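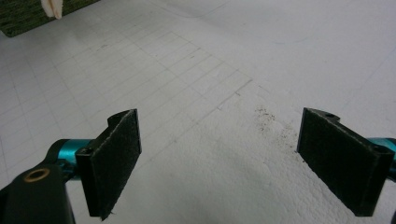 I have been putting off the cloth problem since May. If you've ever opened the drawer by our tea corner you'll know what I mean - you pull at one tea towel and the whole lot comes up with it like a string of bunting, and then you stuff it all back in and walk away whistling. I did that for months. Then Yanling Gu came in one morning, asked me for something to wipe her glasses on, and I handed her a thing so stiff with old coffee that she just looked at it and gave it back.

So! I spent most of an afternoon sorting cloths and I enjoyed it far more than I'd like to admit.

I tipped the lot out and counted, as I wanted to know what I was up against. 47 cloths. For one sink! Five of them I threw straight into the rag bag, which left 42, and that is still a silly number but at least they're all ones you could show to a visitor. They went home with me for a hot wash and came back in a carrier bag, all creased to bits because I'd left them in the machine overnight (don't do that).
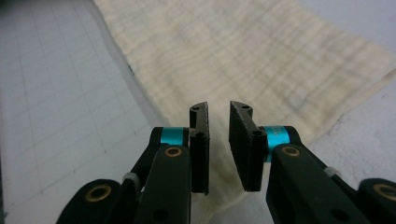
The plain cream ones are the hard ones to fold, oddly enough. With a pattern you can see straight away if you've gone wonky, but a plain cloth lets you get three folds in before you notice one side is sticking out like a tongue. I've started laying them on something with lines on it, and it makes such a difference. You find a line, you put your edge along it, you smooth from the middle outwards with the flat of your hand. My mum used the stripes on the ironing board cover for the same thing and I never understood why she was so fussy about which cover she bought.

Baskets next. I've gone off drawers for cloths completely. You want something open that you can carry to the table, and I like the woven plastic sort with holes in the sides because the air gets in. Benedikt Koller swears by a wire one he bought in Grerkau, but it snags, and he has the pulled threads to prove it.
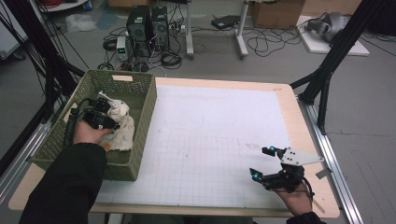

Venwood Workshop Social Club

My other rule is that cloths go into the basket folded and come out one at a time. I know, I know. In real life somebody always drops one in scrunched up, stains and all, and then the rest get shoved about to make room. When that happens I've stopped doing the whole basket again. Take the scrunched one out, shake it, lay it flat, fold it, put it back. Half a minute at most, and you can do it while the kettle's on.

And I've made my peace with stains. If a cloth is clean and it still has a few marks on it, it's a working cloth and it lives at the front. The pretty ones go at the back, and I'm afraid I do have favourites. Anything with food on it, basically. I had one with radishes that I used until you could see daylight through it. 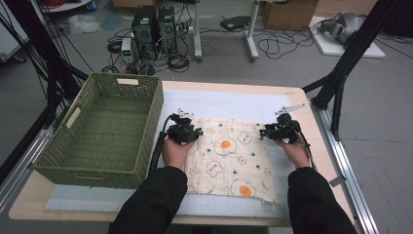

The fried egg cloth, spread out flat with the basket beside it.

I love the eggs so much! Look at the little faces. Benedikt thinks it's a child's napkin and he may well be right, but it's square, and a square is a joy to fold: corners to corners, in half, in half again, finished. The oblong ones never come out the same size twice with me.

Next job is the mug shelf, and I'll need a hand with that one, so if you're free around four and don't mind dust, come and find me. Bring a cloth. Or don't, we've got 42.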